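Week 4 handout: Recording demonstrations for imitation learning
Course notes by Orsolya Katona

Last week we spoke about the policy. Today we speak about where its examples come from. In the Illau exercise you will sit at the leader arms in pairs: one person drives, the other resets the table and keeps the log. Please read these notes before your slot, as it begins at 8 in the morning and the time is short.

One episode is one complete attempt at one instruction. It starts when both arms are at rest and ends when they come back to rest. The instruction is written first, in plain words, and it must not be changed afterwards to suit what the arms did.

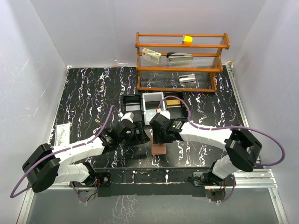

Drive slowly and without stopping to think. A long pause in the middle of a movement is also learned by the model, and later we see the arm waiting over the table for no reason. If you lose your way, mark the episode as "abandoned" in Citon and begin again. Do not delete it. The Dolley set from October has 3,000 episodes, and the abandoned ones turned out quite useful for training the failure detector.

Between episodes, change the starting positions. Students like to put every object back in the same favourite spot, and then the model learns the spot and not the object.

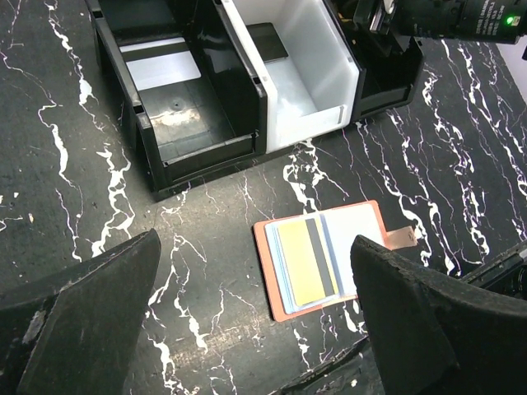 The wrist view deserves its own check. It moves with the arm, and often it is the only view which shows the inside of a container from close. Look at what your target really offers from there: the card in the left black bin is easy to find, but the right black bin is in deep shadow, with part of the robot hanging over its opening. The gripper fingers also hide part of the card wallet on the table. Write such things in the log under "visibility".

Each pair records 17 episodes and may discard up to 2 for technical faults. Upload to the Orbán folder before you leave the lab.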